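Ticket 528
Product: Titus desk with hutch, white
Manufacturer: Gedier
Category: Drawers and runners
Opened: November 2, 2020
Opened by: Dima Chidiac
Assigned to: Hadi Mahasneh
Status: Closed

Summary
Front drawer does not close flush. Stops 39 mm short of the desk front. Opens to full extension without resistance.

Original report (Dima Chidiac)
The desk was assembled in September and the drawer closed normally until last week. It now runs in smoothly and stops hard, at the same distance every time. Pushing harder moves the whole desk. The drawer front is parallel to the desk when it stops, so it does not look crooked to me. Nothing is stuck in the drawer. I emptied it, tried again, and got the same result. The doors in the cabinet section underneath open and close as they should, and so does the glass door on the hutch.

The desk was moved once, from one wall to another, with the hutch attached. I did not try the drawer right after the move and can't say whether the fault started then.

I would like to know whether I need new runners or whether this can be adjusted. The manual shows how to mount the drawer but has nothing on adjustment.

Reply (Hadi Mahasneh)
Thank you for the measurement. A hard stop at a fixed distance with the front still parallel is usually one of the following:

Object behind the drawer, between the drawer back and the back of the desk.
Rear runner screw backed out, head standing in the path of the slide.
Drawer bottom slipped out of its rear groove and catching on the crossrail.
Slide seated one position off on the runner after a move.

Please check them in that order. The first two need only a flashlight. Do not take the hutch off for any of this.

To look behind the drawer, pull it to full extension, press the release lever on each runner (left lever up, right lever down) and lift the drawer out. Put the drawer on the floor, front side down. Please report what you find before turning any screws in the runners themselves.

Update (Dima Chidiac)
Right lever releases. Left lever does not move in either direction. I can't take the drawer out, so I checked with a phone light over the top edge while it was extended. There is no loose object that I can see. I could not see the rear screws. Top edge of the drawer bottom looks level from the front.

Reply (Hadi Mahasneh)
Do not force the left lever. It is plastic and shears at the base, and then the entire runner has to be replaced.

A lever that is locked on one side together with a short stop on closing points to the second or fourth item. With the drawer at full extension, check the following from the front:

Front runner screws, left and right. Snug, heads flush.
Gap between drawer side and desk side, left and right. It should be equal.
Drawer side screws, just behind the drawer front. Snug, hand tight only.

If the gap is unequal, write down which side is wider. Keep weight off the drawer while it is out. A hand tool is fine, a stack of books is not.

Update (Dima Chidiac)
Front runner screws were snug on both sides. The gap is wider on the right. The drawer side screws took a quarter turn on the left and nothing on the right. No change in the stop. I left the drawer pulled all the way out with the screwdriver in it and everything else on the desk as it was, including the white panel lying on the desktop and the vase in the hutch compartment.
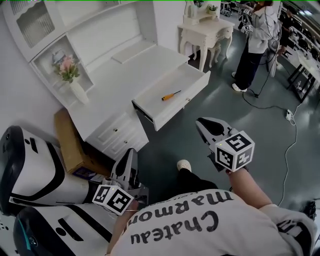

Anong Luangrath: I had the same fault on the same desk, also after moving it, and in my case the screws were fine. The left runner had come off its rear peg. The front of the runner is screwed, so from the front everything looks right, but the rear end sags and swings inward. The slide then hits the end of the runner on the way in. It also jams the lever, and the gap opens up on the opposite side. Mine stopped a little shorter than this one but otherwise it sounds identical.

To check for it, open the cabinet doors below, reach up inside on the left and follow the underside of the runner toward the back. If the rear end moves when you push it up, the peg is out.

Reply (Hadi Mahasneh)
Agreed, and it fits the wider gap on the right. I left the peg off the first list, and it should have been on it. Please check as Anong describes. If the rear end moves:

Slide the drawer in to half extension. The weight comes off the front of the runner.
From the cabinet below, push the rear of the left runner up and outward against the desk side until it clicks.
Hold it there and work the left lever. It should now move.
Take the drawer out and look at the peg before refitting.

If the peg is cracked, tell me and I will send a pair. They come with the Rätsep runner kit but are also stocked separately.

Update (Dima Chidiac)
Rear end moves, left side only. I pushed it up and it clicked, but it dropped again when I let go. On the second attempt I held it and the lever released. Drawer is out.

The peg is not cracked. It is halfway out of its hole and turns freely when I touch it. The hole is slightly oval. Right side peg is tight.

Reply (Hadi Mahasneh)
An oval hole will not hold the original peg for long. Use the wide peg, part name Womau, one size up. It goes into the same hole without drilling. Tap it in with the handle of the screwdriver until the collar touches the desk side. Two are in the mail. Fit one on the left and keep the other.

Until they arrive, leave the drawer out. Running it on a loose peg widens the hole.

When refitting, hook the rear of each runner first, then extend both slides by 50 mm, set the drawer on them and push in with one steady movement. Both levers should click.

Update (Dima Chidiac)
Pegs arrived, left one fitted. It needed more force than expected but the collar is flat against the side. Drawer refitted. Only the right lever clicked on the first try. Took it out, extended the slides again and both clicked.

The drawer closes flush. Gap looks equal on both sides. Opened and closed it repeatedly with the usual contents back inside and the runner has stayed up.

One question remains. Should the right peg be replaced too, as I have the spare?

Reply (Hadi Mahasneh)
No. If it is tight, leave it. Check both pegs by hand from the cabinet side the next time the desk is moved, and take the drawer out before moving it.

Internal note (Zaid Awwad)
Added "rear peg out of hole" to the short-stop checklist, ahead of the rear screw. Sent a note to Javiera Sepúlveda on the missing adjustment page in the Titus manual. Closed with the customer's agreement.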